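The Table Stays

I was supposed to be writing about downsizing. My editor wanted something brisk about getting rid of things, and I had every intention of handing it in. Then my aunt moved out of her house in August and I spent 13 days helping her pack, and the only thing we fought over was the kitchen table.

She was going from a four-bedroom place to an apartment with a galley kitchen and a balcony the size of a bath mat. I had measured. I had drawn it out on graph paper, I was so pleased with myself. The table did not fit on the graph paper unless you climbed over it to reach the fridge.

"Then I'll climb," said my aunt.

So I started asking people about their kitchen tables, mostly to win the argument, and I lost it pretty fast. Everybody has a table story. Glenys Stubbs told me hers came with the house because the previous owners couldn't get it out the door, and she has a theory that the walls went up after it did. Heather Quinlan paid $400 for hers at an estate sale, more than she'd ever spent on anything you couldn't drive, and then ate on the couch for a month because she was scared of marking it. (Her son fixed that with a ballpoint pen and a spelling worksheet. You can still read "necessary" if the light is low. He got it wrong.)

I called Bevan Ormsby, who repairs furniture out of a shed behind his house, and asked him what people want when they bring him a table. I figured he'd say they want it to look new. He says most of them start out that way and then get cold feet. One family had him sand down the top and asked him, very politely, to skip the corner where the kids had done their homework. He skipped it. He says it looked terrible and they loved it.

Bevan is not precious about any of this, by the way. He wipes his own table with a damp cloth and a bit of dish soap, dries it, and oils it when he remembers. He's had it 30 years and he puts hot pans right on it — which made me gasp out loud, because I was raised in a trivet household.

What got me, sitting at all these tables, was how much people look at them. You're on the phone, you're waiting for the kettle, you're being told something you don't want to hear, and your eyes go down to the wood. I could draw you the grain on my mother's from memory.
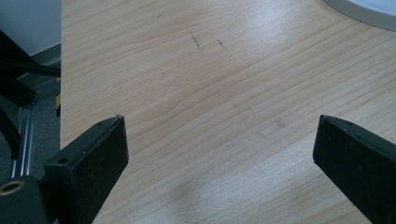

Kirsty Tautahi wrote to me after I mentioned this piece in my newsletter, and she thinks I'm being sentimental. She grew up with a folding table that lived behind a door, and nine people ate off it at holidays, and when one leg gave out they bought another folding table and felt nothing at all. It was the noise she missed, she wrote, and you can't put that in a moving van.

I read that bit to my aunt over the phone. She said Kirsty sounded sensible and should come for supper.

The table is in the new apartment. We gave up the armchair instead, and the bookcase, and my graph paper went in the recycling. You do have to turn sideways to get to the fridge. I've got a bruise on my hip from the corner, and last week she had six of us squeezed in there for soup, with two people sitting on the counter and the balcony door open to make room for somebody's elbows.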